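The packing line at Firesdale used to take 20 people. By November it took three, and the work left to them was teaching. On the bench at the back, the arm had a green cube in its fingers, with a yellow one and a red one already stacked under it.

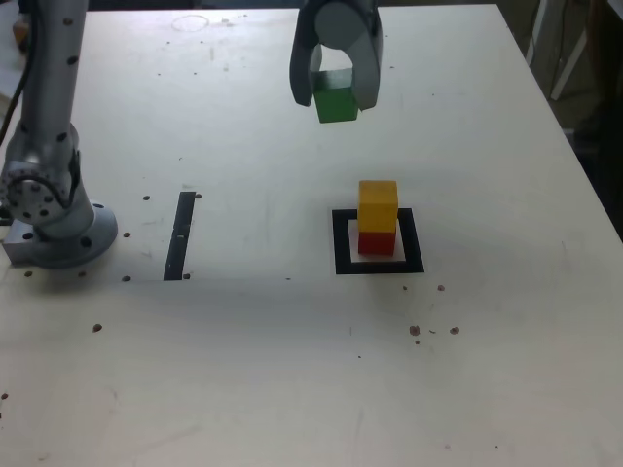

Flynn Maihi said it would be on cartons by spring, and then what would they be teaching?

Dora didn't answer. She had packed for Jurnance for most of her life and her wrists hurt less now. She missed the talk, though — the radio, the arguments about lunch.
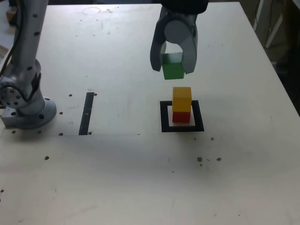
At four she wrote 343 in the log and signed it. Fairweather wanted 1,716 runs before they would move the arm to the floor. She put on her coat and asked Flynn if he needed a ride.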